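28th November

Gakance order, 47 polo shirts and the spare tabards. Artwork file came through from Dustthorpe as a flat bitmap again, so the badge had to be redrawn before digitising. Kept the outline, dropped the inner keyline. At left-chest size the keyline comes out thinner than a single run of stitching and just reads as dirt.

Stitch-out 1: fill angle 45, density as per the standard knit setting, one layer of cut-away behind. Puckering at the bottom of the shield and a visible gap between the fill and the satin border on the left side. Border sits where it should, so the fill has pulled in. The piqué stretches more across than down, and a diagonal fill makes the worst of it.

Stitch-out 2: fill turned to run up and down, underlay changed from edge run to edge run plus lattice, pull compensation up one step. Gap closed. Puckering less but still there when the shirt is off the hoop and laid flat. Lettering under the shield is legible except the second "a", where the counter has filled in.

Stitch-out 3: as 2, with top density opened by one step and a film topping. Lettering separated into its own object and the "a" redrawn with a wider counter. Good. Signed sample is in the job bag with the thread card. Final count 591 stitches in the lettering alone, so leave the trims between letters on, or the connecting threads will show on the pale shirts.

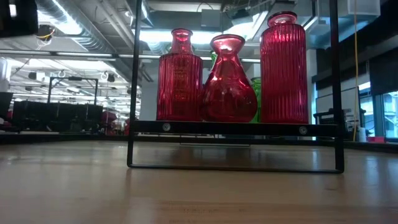
Hooping is now the slow part of this job. The old marks on the hooping board were set for the previous supplier's shirts, and the Rezende placket is longer, so the badge lands low if you line up on the bottom button. Use the shoulder seam and measure down. New marks are in blue; ignore the pencil ones. Any fixture we make for this should go together like the black metal rack, two square-section uprights with a bottom bar joining them just above the tabletop, as the crossbar gives a straight edge to square the shirt hem against. I would want ours lower and with a stop for the collar. Drawing to follow once the Gakance shirts are out.

Thread: navy on the order form is a number we no longer stock. Compared the nearest two under the daylight lamp. The greener one is closer to the printed letterhead, the redder one is closer to last year's shirts. Customer wants it to match the shirts. Written on the card.

Needle changed from 75 sharp to 75 ballpoint before stitch-out 2. Should have been ballpoint from the start. There were small cut loops round the border on the first sample, which will turn into holes after a few washes. Anyone taking over knit work on the Turen, check the needle before anything else. It was last used for caps.

Tabards are polyester and are being printed. Transfer film test on an offcut, medium pressure, peeled cold. Edges lifted at two corners after the first pull test. Repeated with a pre-press to drive the moisture out and a second short press under the sheet: no lift. Slight shine left by the platen, visible at an angle. Tried a softer pad under the tabard and the shine went, apart from a line at the side seam. Keep the seam off the edge of the pad.

Wash test started on both, shirt sample 3 and the second tabard offcut. Five cycles at 40, inside out, no tumble drying. Results to be added underneath.

Nattawut Klinhom asked whether the same file can be used for the fleece jackets they had in May. No. The pile will swallow the lettering at this density. It needs a knockdown stitch under the whole badge and the letters made heavier. Saved as a separate file, name ending in FL, not yet tested. Do not run it on customer stock.

Backing: one roll of medium cut-away left, part used. Enough for this order, not enough for the school reorder after it. 200 pre-cut squares would save more time than another roll if the price is anywhere near. Asked for a quote.

Machine notes: head tension on needle four reading high, bobbin showing on one side only of the satin column. Cleaned under the tension disc, came back into range. Hook oiled. Thread break sensor on needle six still trips with nothing broken. Worked round it by moving the white to needle two. Needs a proper look before the next six-colour job.

To do: card to go with the shirts, wash results, sensor on six, quote for squares.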